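## 2. First batch on the Wollus puree maker

Notes by Hertta Juntunen, updated May 14, 2021. Read section 1 first (unpacking, plug, fuse). Short version only – the full Morkmont recipe cards are in the lid box.

1. Wash jug, lid and blade in warm soapy water. Not the base.
2. Fill the tank to the 500 ml line. Cold tap water.
3. Click the jug on. Handle to the right. If it wont turn, lift off and try again.

**Caution:** blade is sharp out of the box. Hold it by the plastic hub only.
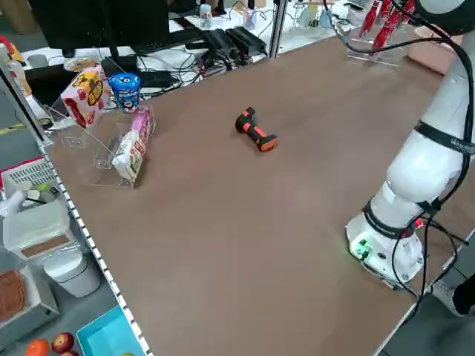

*Brown tabletop with a small black and orange item lying on its side.*

4. Peel and chop the veg. Thumb-sized bits, carrots smaller.
5. Load the basket, no higher than the rim. Lid on, turn till it clicks.
6. Press STEAM. Ten minutes for root veg, less for courgette or pear. See card.

**Note:** no beep at the end means sound is off. Hold + and – together to get it back.

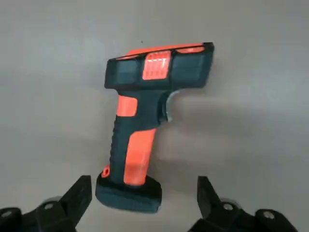

7. Let it stand two minutes before opening. Steam comes out at the back edge, so keep your face and sleeves clear.
8. Tip basket into jug. Add a splash of the cooking water, more for a thinner puree.
9. PULSE in short goes. Scrape the sides down between, machine off.

**Caution:** never run PULSE with the jug empty. Motor gets hot and cuts out. If it does, unplug and leave it to cool. 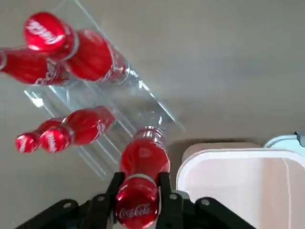
*Coca-Cola bottle, red cap.*

### 2.1 Potting up

1. Spoon into clean 80 ml pots. Leave a gap at the top if freezing.
2. Label with what's in it and the date. Do this before they go in the freezer, labels dont stick to frosty lids.
3. Cool, then straight in the fridge or freezer.
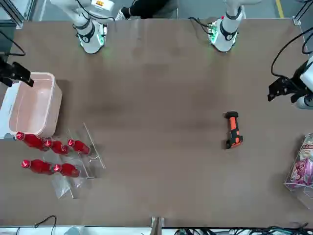 4. Reheat only what you need. Stir well, check the temperature yourself before serving. Bin leftovers from the bowl.

**Note:** older Ikonen pots fit the rack but not the lids. Use Plakside lids with Plakside pots.

Spare blades and seals – ask Şükran Işık at the parts desk, quote the number under the base. Descaling is in section 3.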